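About Oltholm

Home What we do Prices Pickup areas About us Contact

Wash, dry, fold, back to you. Since 2496 orders ago, which is how we count things here. No fancy founding date on the wall.

Oltholm is a wash-and-fold laundry. We pick up from homes, short-stay rentals, two gyms and one very busy dental office. Everything gets washed in our own building on Bundgaard Street, never sent out. Small crew. Long days. Good detergent.

How it started

Hideaki Sugiyama ran the night desk at a hotel for years and spent most of it on the phone with a linen service that lost pillowcases. Wanted to do it better. Took over the lease from a coin laundry called Fumar – the old sign is still over the back door, we never got it down – and opened with 2 washers that worked and four that sort of did.

First customers were people from the building upstairs. Then their sisters. Then a rental host with nine apartments who called on a holiday weekend in May with every sheet he owned in the back of a van. We said yes. Did not sleep much. He still sends us everything.

What we do

Wash and fold by the pound. Bedding and towels. Table linen for caterers. Shirts on hangers if you ask for it on the ticket. Comforters up to king size.

What we dont do: leather, suede, wedding dresses, anything with feathers glued on. We have been asked. There's a good cleaner across the street for that and we will walk it over for you if you're stuck.

Your stuff is never mixed with anyone else's. One order, one machine. Costs us more water than doubling up, and yes it's why we are a little higher than the place by the highway. People with allergies tell us it matters. So do people with teenagers.

Soap

Unscented unless you tell us otherwise. We tried a lavender one for a whole winter and half the customers loved it and the other half wrote to us. Now it's a box you tick. Same with softener. If you bring your own detergent just tape your name on the bottle and leave it with the bag.

The Jarnent system

Jarnent is our order tracking. Hideaki's name for it, don't ask what it means, he has given three diffrent answers. Each bag gets a tag at your door, the tag gets scanned in, scanned at the washer, scanned at the fold table, scanned out. You get a text at the first one and the last one. If your bag is going to be late you hear it from us before you have to call.

Before Jarnent it was a clipboard. The clipboard was fine up to the day somebody set a wet towel on it.

Where we are now

3347 Bundgaard Street, ground floor, green awning. 3000 square feet, most of it machines and folding tables. Parking in back for drop-offs, ring the bell, it's loud in here so ring twice.

Counter is open from 7 in the morning to 8 at night. Pickups run earlier and later than that, see the areas page. Closed on the big holidays, which we post on the door and usually remember to post on the website.

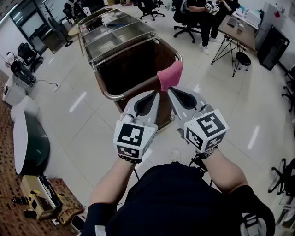 Missing socks are the number one thing people write to us about, so we may as well put the policy on this page. Every order gets checked for strays before it goes out – drum, door seal, bottom of the cart, sleeves and pillowcases (always the pillowcases). One pink sock counts as a lost item same as a duvet cover does. It gets a slip with the machine number and the day, and goes in the sock drawer at the counter. We keep them for two months. Text us a color and we'll look. If we lost it for good we credit you for the pair, no arguing about what one sock is worth.

Working with us

Hiring most of the year, mainly early shift and drivers. You don't need laundry experience. You need to be on time and okay standing up. Pay is posted on the contact page with the actual number, becuase we hated applying for jobs that hid it. New people fold towels for the first week. Everybody did, Hideaki too.

Businesses

Salons, gyms, rentals, small hotels – ask for a standing pickup. No contract. Monthly invoice, cancel with a week's notice. Send a rough guess of pounds per week and we'll send back a price, normally same day. If you need rental towels we don't stock those yet. Working on it.

Complaints

Stain still there, shirt came back pink, driver blocked your gate. Tell us. Use the form on the contact page or reply to any of our texts, it goes to a person at the counter. We rewash free within seven days, keep the ticket if you can but we can find it without.

Gift cards at the counter only for now.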